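The Slow Failure of an Edge
Field paths rarely wear out in the middle. At Vorkdale, a survey of one old service track shows where the damage begins and what it costs to leave it there.

By Fanni Hajdu

The track at Vorkdale was laid to carry mowing equipment between two hay fields. It has since carried seed trailers, a contractor's water tank, dog walkers, school cross-country runners and, for two summers, the overflow parking for a county fair. It has no name on the parish plan. The survey sheet calls it Section 4, and its measured length, gate to gate, is 3,102 feet.

Irén Deák has kept the survey sheet for the past six years. She trained as a drainage engineer and now runs Lurkance, a two-person office that inspects minor paths for landowners who have more of them than they can look after. Her method is plain. She walks the section twice, once in each direction, and stops at fixed stations 200 feet apart. At each station she records surface condition, left edge, right edge, verge height and crossfall. The second walk exists to catch what low sun hides on the first.

The land on either side is open grass, closed off by trees. It drains poorly. The subsoil is a reddish clay loam that holds water through spring, and the fall across the whole field is small enough that a rut two inches deep can redirect runoff for the rest of a season.
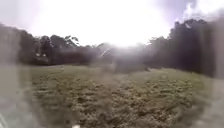 Open grass running back to the tree line at Vorkdale, photographed into the sun.

The tree line matters more than its distance suggests. Trees on the boundary keep the first frost off part of the field and hold shade on it into mid-morning. Deák's sheets show that shaded stations carry more moss, stay damp longer after rain and lose fine material faster than stations in full sun. The difference is small in any one year. Over six years it is the clearest pattern in the record.

How a path edge works

A paved surface is strong in compression and weak at its margins. A wheel in the center of a slab or an asphalt mat spreads its load in all directions. A wheel six inches from the side has material on one side only. The load that cannot spread sideways goes down, and if the ground beneath is soft, the surface bends. Repeated bending produces a crack parallel to the edge. Water enters the crack, softens the ground further, and the strip outside the crack breaks away in pieces.

The process then repeats on a narrower path. Drivers keep the same wheel spacing, so each lost inch puts the wheels closer to the new edge. Ayman Khalaf, who prices repair work for the paving firm Mukel, describes the sequence as linear for the first few years and then steep. He will quote for edge patching while the loss is under a hand's width. Past that, he prefers to saw back to sound material and rebuild the shoulder.

There are three common ways to hold an edge. A curb or edging course gives the surface something to bear against and keeps grass roots out of the joint. A compacted stone shoulder carries the stray wheel and lets water drain down through it. A thickened edge, poured or rolled deeper than the rest, resists bending by mass alone. Older farm tracks often have the first on one side and nothing on the other, depending on which side the builder expected water to come from.

What the survey found

Deák's current sheet grades the left and right margins separately, on a scale from one (sound) to five (lost). Taken in the outbound direction, the left margin averages two. The right averages a little under four.

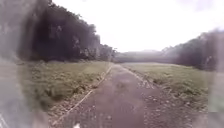
Averages on a long section can mislead, and Deák does not rely on them. She looks for runs, meaning three or more stations in sequence with the same grade, and then asks what the ground is doing there. Where a pale edging line survives along the left, the grade holds at two, even with a strip of bare reddish-brown soil between the edging and the grass. The right side on the same stretch has only a rough margin of crumbled material and small rocks, and gravel has spread over that half of the surface. She gives it a four. Loose stone is recorded separately from edge loss, as it can come from either the path or the verge, and the remedy differs.

The bare soil strip gets its own column. Grass against an edging looks tidy and does harm. Roots lift short units and thatch builds into a small dam that keeps water on the path. A bare strip drains better but erodes, and stones work up through it every winter. Deák's preference is a mown strip kept an inch below the level of the edging. She has specified it on 11 sites and seen it maintained on four.

Crossfall is the other half of the problem. A path of this type should shed water to one side at a slope of one in 40 or thereabouts. The Vorkdale section was built that way, falling to the right in the outbound direction. The edging was set on the high side, where it kept field runoff from crossing the path, and the low side was left open to let water leave. The design was reasonable. It assumed that somebody would cut the low verge back every other year, and the verge was last cut back before Deák's first sheet.

A verge that is left alone grows upward. Clippings rot in place, worms bring up fine soil, and grit washed from the surface lodges in the grass. A rise of half an inch a year is normal on clay. Once the verge stands higher than the path, water runs along the margin and scours it. This is the condition the fours on her sheet describe.

Materials and mixtures

The section is not one material throughout, which complicates any repair. Parts were poured as concrete and parts were surfaced later with whatever the owner had bought for another job. Elie Sayegh, who managed the farm until his retirement, remembers at least three rounds of patching and kept invoices for one of them. The delivery recorded there was 400 square feet of material, and he is not sure where all of it went.

Concrete fails differently from asphalt. It does not bend to any useful extent, so an unsupported edge holds its shape until it snaps. Surface scaling comes from frost, and the fines released by scaling collect as a thin grit over the slab. The grit is abrasive under tires and slippery under shoes.
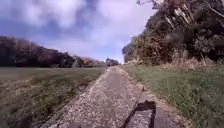 Sweeping it off is cheap, and Khalaf includes it in every quote as the first item, before any measurement of the slab itself. A path cannot be graded under a layer of debris. Hairline cracks fill with grit and disappear. Joints look sealed when they are open. On a previous job for Norbert Borbély, who owns a neighboring property, a crew from Mukel swept before pricing and found that a third of the joints had lost their filler entirely. The price went up. Borbély has since bought a tractor broom and sweeps his own tracks in March and October.

Sealing joints on a farm track is sometimes dismissed as excessive. Deák disagrees, with conditions. A joint that carries water into clay will pump under load: each passing wheel squeezes muddy water up and leaves a small void. Voids cause corner breaks. If the slab stands on free-draining stone, the joint may be left open with little harm. The way to find out is to core it, and a core costs less than a load of sealant.

A repair in stages

The plan now in front of the landowner runs over three years. Year one is verge work only. The low side is to be cut back 18 inches and lowered two inches below the path surface, with the spoil carted off the site. Piling spoil on the outer side of the cut is a common economy and produces a ditch, which on flat ground becomes a pond.

Year two deals with the worst edge runs, 500 feet in total. The crumbled margin is to be sawn straight, excavated to firm ground and filled with crushed stone in two compacted layers. Khalaf has specified a graded stone with fines included. Clean single-size stone drains well and moves under wheels, and on a shoulder this narrow there is nothing beside it to stop it moving.

Year three is reserved for joints and surface patches, to be scoped after two winters of better drainage. Deák expects some stations to improve a grade without any further work, but has not put a figure on it.

The supplier question is open. Gulyás, the nearest quarry, stopped producing the preferred grading last July and offers a coarser one. The alternative is a longer haul at a higher rate per load. Sayegh, asked for his view, said the old patches were made with the coarse stone. Deák went back to her sheets, matched his account against the stations he could place, and found them graded three, three and four.

Survey notes for those keeping their own records

Walk in both directions and use the same stations every year. Mark them with something a mower will not hit. Record left and right from a stated direction and write that direction at the top of every page. Grade the edge before the surface, while attention is fresh. Measure width at each station with a tape, from sound material to sound material, ignoring loose pieces that still lie in place. Note the weather for the three days prior. The Vorkdale sheets from the first year omit this, and the moisture column for that year has been struck out.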